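Kakside Quilted Bedspread, Square Stitch

Item 3821
Sold by Berkico Home

The Kakside is a lightweight bedspread for everyday use. It has a cotton face, a cotton back and a thin polyester fill, so it lies flat under a blanket and folds small enough for a closet shelf. Available in pink, sand and white. All colors are stitched in white thread.

Sizes: twin, full/queen and king. On a standard frame the full/queen hangs some 20 inches down each side. If your mattress is more than 10 inches deep, order one size up.
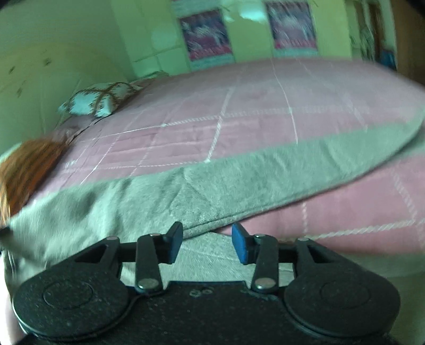

Bedding in this range is sold by the piece, and shams are not included. The Kakside comes in solid colors only, so most patterned pillowcases will go with it. A white pillow with a brown lattice works well on the pink, and a gray plush throw over the near edge adds some warmth without hiding the squares. The throw and pillow are not part of this item.

Care: machine wash cold with like colors. Tumble dry low and take out while slightly damp. Do not bleach. Cool iron on the back only. Expect a little shrinkage in the first wash, which is allowed for in the sizing.

Shipping: orders placed before noon on Wednesday leave the warehouse that week. Unwashed bedspreads can be returned in the original bag. For fabric swatches, write to Manon Chisholm at the Berkico order desk and give the item number and color.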